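Recording small parts with the Fleremix hand gripper

Fleremix sells its hand gripper as a kit, and ours came in June. I write down how we work with it in our workshop, for people who have just bought one. Before you start, charge the unit fully and run the calibration in the Dukach software. It takes 9 minutes.

Step 1. Clear a place in front of you on the table and put a washer there. Stand the bolts on their heads, further back. Hold the gripper low and open the fingers before you come near the part.
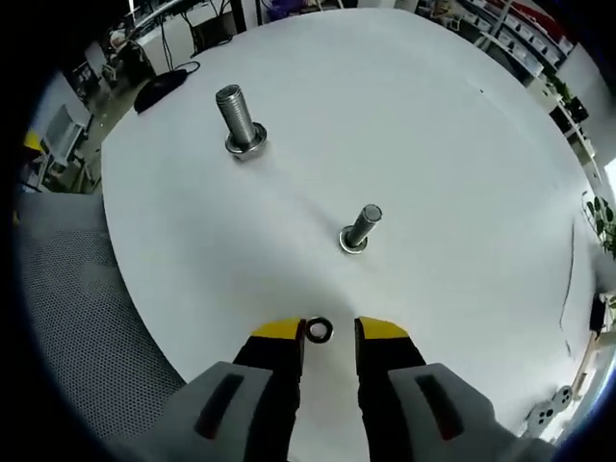

Close the fingers slowly, with the yellow tips just touching the table. If you press too hard, the tips bend and the software marks the recording as bad. Ruan Ntuli lost 221 recordings in this way, so please check the first ten.

Step 2. Add more kinds of parts. We use metal rings, bolts and rubber O-rings. Change their positions after every recording.

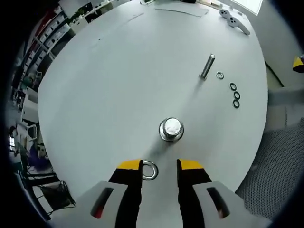
Fingers open near a metal ring, with a bolt and three O-rings further up the table.

Step 3. Save and upload. The basic plan allows 1,000 recordings. We needed 322 for the washers alone, and for several kinds of parts I would take the bigger plan. Spare finger pads are ordered separately from Surkham.

Written by Nermin Kaplan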